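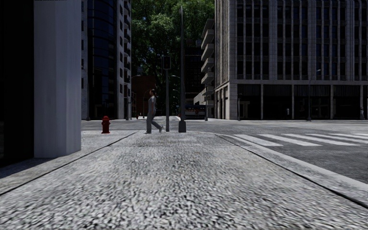 Pakport (docking connector)

Pakport is a laptop docking connector made by Hademer, and I've been keeping this entry going because I still use mine every day. It carries power, video and network over one flat 39-pin plug – the older Wesach notebooks had a separate socket for each. The first machines with it went on sale in April, and the dock weighs 417 grams without its power brick.

Compatibility

All the Wesach models I know of take the plug directly. Khan laptops need an adapter, and mine gets fussy with two monitors attached (a firmware update helped a bit).

Naming

People in the forums mostly call it "the Pak". I do too, though Hademer's own manuals spell it out every time.

Last edited October 21, 2018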